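Sábado 16 de octubre

Me levanté a las siete y la puerta del dormitorio pequeño seguía sin cerrar. Lleva así desde junio. Pensaba que era la humedad, pero hoy puse el nivel y el marco está caído 2 milímetros del lado de las bisagras. Desmonté la hoja, la apoyé en dos caballetes y cepillé el canto de arriba. Quité poco, porque la otra vez me pasé y en invierno entraba corriente.
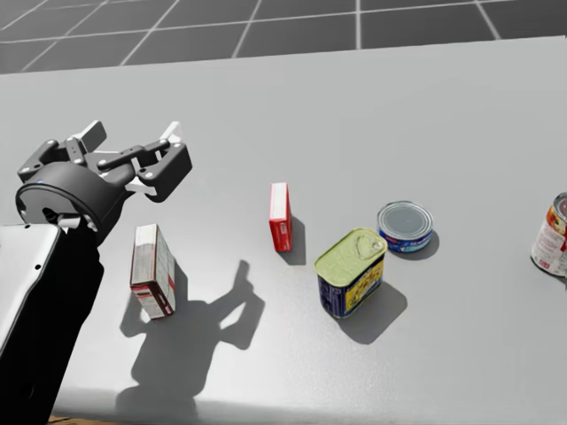
Los tornillos de la bisagra superior giraban en falso. Rellené los agujeros con palillos y cola blanca y los dejé secar hasta después de comer. Mientras tanto fui a la ferretería a por tornillos más largos. La caja grande traía 900 y no la quise. Me llevé 19 sueltos, que ya son demasiados para una puerta.

Por la tarde pasó Faisal Lodhi a devolverme el formón y me ayudó a colgar la hoja. Solo habría tardado el doble. Cierra bien, aunque roza un poco abajo si se empuja con fuerza.

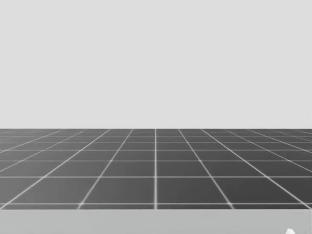 Club de Bricolaje de Plosonton · Cuadernos de los socios

Falta pintar el canto. Queda media lata de blanco en el trastero, pero ha hecho costra y habrá que colarla. Khurram Swati me ofreció la suya, que es satinada y no va con el resto. Mañana lijo y doy la primera mano. El cepillo se ha quedado sin filo; lo dejo en el banco para afilarlo el lunes.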